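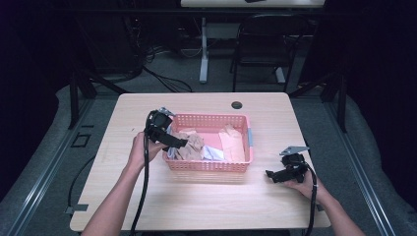
Figure 1. Two hand-held grippers at a basket of cloth, left gripper at the near-rim position for a first pick.

Unit 4 handout: Reviewing a hand-held gripper kit
Instructor: Erlinda Lumbao
Bring this to lab in April along with your score sheet.

4.1 What we are reviewing

The product for this unit is the Ovport paired gripper kit, sold by Inley. It comes as two hand-held grippers, two cables, a power block and a license for the recording software. The seller pitches it to small labs that want to collect two-handed task data without buying arms. The list price is 700 dollars for the pair. The software license runs for a year and then has to be renewed, and the renewal price is left off the order page. You have to write and ask.

We looked at one other kit last term, the Bomura. I will refer to it where the comparison helps. You do not need to have used it.

4.2 The task

Cloth in a basket is the standard task for this unit. A pink plastic basket with perforated walls goes on the table, a bit past the middle as seen by the operator. Pieces of cloth in different colors go in it, crumpled and partly on top of each other. The operator takes out one piece at a time and lays it flat beside the basket.

Cloth is a fair test for a gripper kit. It has no fixed shape, so the operator can't repeat the same grip twice. A piece that lies under another has to be found by its edge. In Figure 1 the pale blue-white cloth is tucked under the tan one, and an operator who goes for it first will usually bring up both. Write down which piece you went for and which piece you got. They are separate columns on the sheet.

The basket matters too. The walls are low enough to reach over, but a long jaw can catch in the holes. Count a caught jaw as a fault even if you free it right away.

4.3 Points to review

Grip and weight. Hold each gripper for a full round before you score it. The body is boxy and the weight sits forward of the hand. Most people notice this in the wrist first. Score comfort at the start of the round and again at the end.

Jaws. The jaws are long and finger-like, and that helps with reaching into a corner of the basket. They are less good on a flat fold. Try at least one piece that lies folded and one that lies crumpled, and score them separately.

Top plate. Each gripper has a flat metal plate on top. Keep your fingers off it and don't hang anything from it. If it shifts during a round, stop and note the time.

Cables. Both grippers are wired. The cables run down over the near edge of the table toward the operator, and you will feel them whenever you cross one hand over the other. The Bomura kit had the same problem with a stiffer cable. Score drag from 0 to 5. Also note whether the cable ever touched the cloth.

Software. Start and stop are on the computer, so one of you operates and the other runs the session. Check that both grippers show as connected before every round. The software will record with only one connected, and the warning is small.

4.4 Procedure

Work in pairs.

1. Set the basket in place and put in the cloth. Drop the pieces in. Do not arrange them.
2. Check both connections.
3. Operator picks up both grippers and holds them clear of the basket, one on each side.
4. Partner starts the recording and says "go."
5. Left gripper makes the first pick. The right gripper stays near its side of the table until it is needed to spread the cloth.
6. When the basket is empty, set both grippers down, jaws pointing inward.
7. Partner stops the recording and fills in the row.

Do 8 rounds, then trade places and do 8 more. A round where a gripper loses its connection doesn't count and has to be run again. Keep the file anyway and mark it D.

4.5 Reading the seller's claims

The Inley product sheet makes three claims we can check in class.

Claim A: "Ready to record in minutes." Time this from the closed box to the first saved file. My own time was over 20 minutes, most of it spent on the license key.

Claim B: "Natural hand motion." This is vague. In your review, say which motions felt close to using your bare hand and which did not. Pinching an edge and shaking out a fold are good ones to compare.

Claim C: "200 episodes on one calibration." You won't reach that number in one lab period. Pool your counts with the other pairs and report the first episode where the jaw opening shown on the screen no longer matches the real one.

There is also a support plan, sold through Lombardi, which handles repairs. Read the terms before you recommend it. Replacement jaws are covered. Cables are not, and a cable is the part most likely to wear out in this kind of work.

4.6 What to hand in

One review per pair, 2 pages at most, plus the score sheet. State what the kit is for, who should buy it, and what you would want changed. Give numbers where you have them. If the two of you disagree on a score, report both scores and leave them as they are.

Reading for next time: the section on calibration drift in the course pack, and the Ovport quick start guide, including the back page.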